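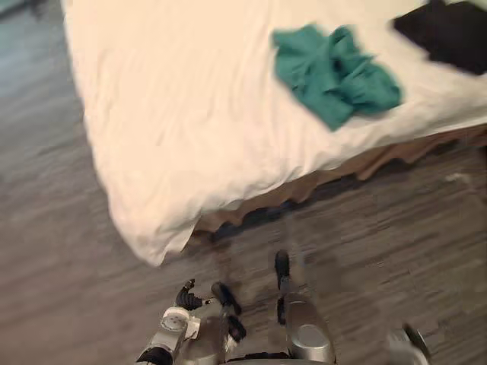 Tamošiūnaitė
Blogger, occasional juror

Dec 17, 2018

The summons came in July, and I put it under a magnet on the fridge, where I have always kept things I hope will go away. It asked me to appear at the county courthouse at an hour I associate with bakers. I was juror 578. For the rest of the day that was my name, and I started answering to it faster than I'd like.

The waiting room has chairs bolted together in rows, so when one person crosses their legs the whole row hears the news. A video explained that I was the foundation of justice. Then the vending machine kept my dollar.

By lunch they had called a group of us upstairs for a civil case. A company called Paltier said another company, Clolinov, owed it $2,435 for shelving. I kept waiting for the rest of the number. Each side had brought a lawyer, and both lawyers had brought rolling luggage.

They asked whether any of us had strong feelings about shelving. One man did. He was thanked and sent home, and I have never admired anyone more.

I stayed. Six of us sat in the box and learned a great deal about delivery slips. There was an argument over whether "received" means "received in good condition," and it lasted longer than my last two relationships combined. I took notes — four pages, mostly arrows.

Then, before we got to decide anything, the two sides settled in the hallway. The judge thanked us warmly. I was a little hurt. I had opinions by then, and I had to carry them home on the bus.

The check for my service came last week. It won't cover the parking I'd have paid for if I owned a car.

6 comments | 500 shares

Recent posts
Small Claims, Large Folders
My Dispute With Prilto, Part Two
How to Dress for Traffic Court
The Notary Was Out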